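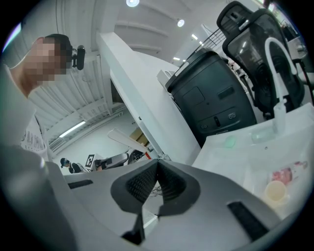
Plikero手持式双手示教套件是本中心设备评测组本期的评测对象，申请单位为家居服务机器人方向的课题组，用途是由操作人员亲手完成整理、取放、清洁等动作，再将动作数据用于机器人策略学习。套件的末端为黑色V形夹爪，两片夹指的内侧面带有棱纹，向中间倾斜，在前端收拢成一个较窄的尖部。这种形状决定了它适合夹取的物品范围，也是本次评测中意见最为集中的部分。评测任务选在水槽边进行，台面高度、龙头和盆沿都会限制手腕的活动，比在平整桌面上搬运积木更能反映实际采集中的问题。

一、评测范围与依据

本次评测依据中心《示教类设备试用办法》执行，自开箱验收起，累计使用时间超过200小时。参与人员包括熟悉遥操作的技术员，也包括此前没有接触过任何示教设备的新进人员。评测对象仅限套件本身及随附的采集软件，不涉及后续训练所得策略的优劣。对照设备为中心现有的Requena主从式遥操作台，该设备已在本中心长期使用，各课题组对其性能较为熟悉。

评测记录由Ilze Ķēniņš汇总，数据复核由Piret Liepiņa负责。套件按正常采购流程购入，单价2981欧元，供应商Ovine未参与评测，也未在发布前审阅本文。

二、开箱与安装

每套包含2只夹持器，左右手各一，另附标记块、线缆、校准板以及纸质手册。包装内衬裁切准确，各部件有固定位置，归还入库时容易核对。手册共59页，安装部分写得清楚，图示与实物一致；校准部分则偏于简略，对校准失败后应如何处理只给出“重新执行”一句，新进人员多次在此处停住，需要技术员到场协助。

首次安装须完成标记块固定、软件连接和双手相对位置校准。标记块的固定螺钉较小，建议使用单位自备带磁性的螺丝刀。固定后应轻推标记块确认没有松动。评测期间曾有一次数据整体偏移，查明为标记块装反，软件对此没有任何提示。评测组认为，装反属于可以预见的操作失误，软件应当能够识别。

三、握持与动作

与主从式操作台相比，手持方式最明显的优点在于操作人员直接感受到物品的重量和阻力。推、拨、压、轻提等动作，在操作台上需要反复尝试，使用手持夹持器则大多一次即可完成。新进人员经过简短说明便能开始采集，技术员也普遍反映，动作的节奏更接近平时用手做事的节奏。

不足之处集中在腕部负担。单次采集较短时感受不明显，连续采集之后，多名操作人员提到前臂酸胀，抬臂越过盆沿的动作尤其吃力。手柄只有一种尺寸，手掌较小者需要改变握法才能把夹爪完全闭合。评测组建议使用单位在排班时安排轮换，供应商方面则应考虑提供可更换的手柄外壳。

夹爪对杯类、瓶类物品的夹持较为稳定，棱纹面能够提供足够的摩擦。对于薄片状物品，例如紧贴台面的卡片或湿布，V形夹指不易插入物品下方，操作人员往往先用一只夹爪将其拨起，再用另一只夹取。这一做法可行，但会使同一任务出现多种动作路线，整理数据时应予标注，避免与直接夹取的片段混在一起。 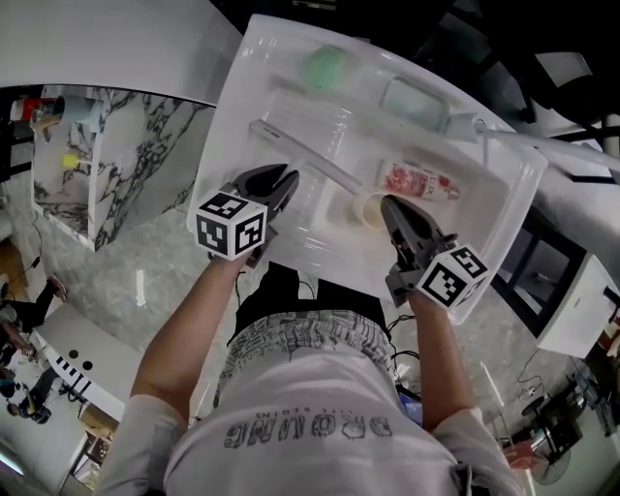 没有遥操作经验的人员，能否独立使用本套件采集数据？
采集本身可以独立完成，校准和数据检查仍应由受过培训的技术员负责。

四、定位与遮挡

套件采用方形编码标记进行定位，左右夹持器上各装一只白色立方体标记块，不同的面印有不同的黑白图案。多面布置的好处在于手腕转动时，总有机会让某一面朝向相机。实际采集中，双手分开工作时定位连续，轨迹平滑；双手靠近、一只手从另一只手上方越过时，容易出现短时丢失。

水槽类任务对定位的要求更高。盆内放有透明塑料托盘，盘壁反光明显，操作人员又须俯身把双手伸向盆内，标记块、手臂和龙头之间的相互遮挡很难完全避免。评测组的做法是在正式采集前先空手走一遍动作，确认沿途没有长时间丢失，再放入物品。采集软件会以颜色标示丢失片段，这一功能实用，但标示仅在回放时出现，采集过程中没有声音提示。如能增加提示音，可以减少相当一部分返工。

照明方面，中心实验区顶部灯具较多，未作特别调整。在直射光较强的位置，标记图案偶有过曝，适当转动工作台方向后即可改善。手册对照明条件只字未提，建议补充。

五、线缆

线缆管理是本套件做得较为粗糙的一处。细线缆自夹持器引出后沿身体一侧垂向腰部，站立不动时影响不大，转身取物时则可能挂到台面边角。随附的绑带数量偏少，固定力也不足。评测组最终使用自备腰包和魔术贴固定线缆，并要求操作人员在每段采集开始前检查一次。使用单位如在狭窄空间内工作，应将此项列入操作规程。

六、软件与数据

采集软件界面简洁，开始、停止、作废三项操作一目了然。作废功能值得肯定：操作人员发现动作失误后可当场标记，无须事后逐段查找。导出格式为通用格式，可直接接入本中心现有的数据流程，转换脚本只作了少量修改。

软件的任务命名功能较弱，不支持分级，也不支持批量改名。采集任务一多，文件名便难以区分。Piret Liepiņa在复核时指出，若干片段的左右手时间戳存在细小偏差，重启软件后消失，原因未能确定。供应商已收到书面反馈，答复称将在八月的更新中处理，评测组届时另行复测。

七、与遥操作台的比较

Requena主从式操作台的优势在于操作人员始终通过机器人本体完成动作，所得数据不存在人手能做到而机器人做不到的情况。手持套件没有这一约束，操作人员稍不注意，便会做出超出机械臂可达范围的动作。评测中确有片段因此无法在机器人上复现，只能舍弃。建议使用单位在工作台面上标出可达区域，并在培训时说明腕部转动的限度。

在场地要求上，手持套件明显占优。它不需要把机器人搬到现场，水槽、橱柜、洗手台等位置均可直接开展采集。对于采集地点分散、任务种类较多的课题组，这一点具有实际价值。对于要求精细插接、力控要求较高的任务，评测组仍推荐使用操作台。

中心同期收到另一课题组关于Pladton数据手套的评测申请，两者用途部分重叠，但手套采集的是手指动作，与二指夹爪的对应关系需另行处理，不宜直接比较，相关结果将单独发布。

八、维护

评测期间夹指未见明显磨损，棱纹面容易积存污渍，应在每日工作结束后用软布擦拭。套件没有标注防水等级，在水槽附近使用时应保持托盘和台面干燥，不得在放水状态下采集。标记块表面为印刷图案，不可使用酒精类清洁剂，手册中有明确警示，请各课题组遵照执行。备件可向供应商单独订购，夹指到货较快，线缆等候时间偏长，建议提前备存。

九、评测意见

评测组同意将Plikero手持式双手示教套件列入中心推荐设备目录，类别为“推荐，附使用条件”。使用条件如下：采集前由技术员完成校准并签字；连续采集须安排人员轮换；每批数据在入库前检查定位丢失片段和左右手时间戳；涉水场所按前述要求执行。

各课题组如需借用，请通过设备预约系统提交申请，并注明任务类型和采集地点。首次借用人员须参加使用培训，培训由Ilze Ķēniņš安排。

设备评测组
发布日期：23/04/2024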